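Weekend Host, Guest House and Garden
Flitbridge House, Bunden
Posted Jul 11, 2021

We are a small guest house at the quiet end of Bunden, a short walk from the river, and after a long stretch with our doors closed we are so happy to be filling the rooms again. That means we need another pair of hands (and a friendly face to go with them!) to help us look after the people who come to stay.
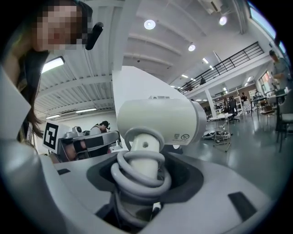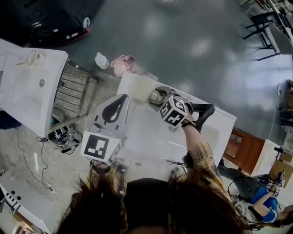
The job is a bit of everything, and we think that's the fun of it. You would greet guests as they arrive, show them up to their rooms, help with breakfast, answer the telephone, and keep an eye on the front garden in the warmer months. Some mornings are very busy and some are so slow that you'll have time to sit down with a second cup of coffee and hear all about somebody's grandchildren. Our regulars do love to talk, and we'd like someone who enjoys listening.

You don't need hotel experience. We've had wonderful hosts who came to us from school kitchens, from libraries, and one from a shoe store. What we do ask is that you be on time, be kind, and be comfortable carrying a suitcase up two flights of stairs, as the house is old and there is no elevator. If you speak a second language, please tell us, since plenty of our visitors come over from Delaunay for the walking trails.

Hours are 7 a.m. to 3 p.m., both weekend days, with extra shifts on holidays if you want them. Pay is $217 for the weekend, plus your share of the tips, and breakfast is on us. The position runs through the end of November, and we would dearly like to keep the right person on after that.

To apply, write us a letter or drop by the front desk at 111 Prisov Road. Tell us a little about yourself and the best place you've ever stayed, and let us know when you could start. Please include a phone number, and the names of two people who can speak for you. We read every letter and will call you back either way.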